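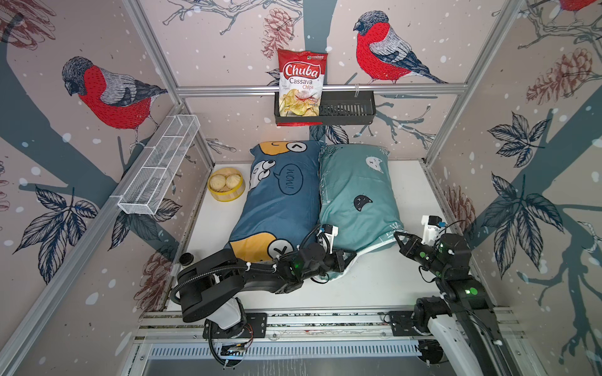

Two-arm teaching cell with pillows, left gripper holding a corner of the teal case.

Olumex Penry - tabletop cell for teaching by hand and by remote control

The Penry is a closed work cell with two arms, made for people who need to record many demonstrations of the same task. You can move the arms directly with your hands, or you can drive them from a pair of smaller leader arms placed outside the cell. Both ways write the same kind of file, so you may mix them in one project.

Teaching by remote control
Each leader arm has a trigger for the gripper. The follower arm copies the joints of the leader, and the trigger sets how far the fingers are open. For soft goods such as pillows and cloth we recommend this way, as your own hands stay away from the wrist cameras. One arm can hold a corner and the other arm waits open until you need it.

Teaching by hand
Press the foot pedal and the arms become light to move. Release it and they hold their position. This is good for short tasks with hard objects. For bigger motions two persons are more comfortable than one.

The cell
The frame is aluminum extrusion, and the arms stand on a rail along the front side. Loosen the plates under the bases and you can set the arms closer or wider. Baskets hang from the frame and keep small items off the floor of the cell. Wall panels can be covered with any printed paper. Our customers change the pattern between sessions - a busy wall is useful if the policy must later work in a real home.

What is delivered
Two follower arms with grippers and wrist camera brackets
Two leader arms with triggers
Foot pedal, cables and zip ties
Masora recording software, license for 5 computers
Set of hex keys

Not included: computer, wall paper, task objects.

Notes before you order
Setup takes roughly 27 minutes for two people, if the table is already level. Please check the cable loops at the elbows before the first session and leave them enough slack for the full reach. Software updates come in August. The older Nusix leader arms also work with this cell, but their triggers must be calibrated again every time you start.

Part number: 891
Delivery time: 9 weeks

Questions about setup: Ngân Đỗ
Orders and spare parts: Graciela Zapata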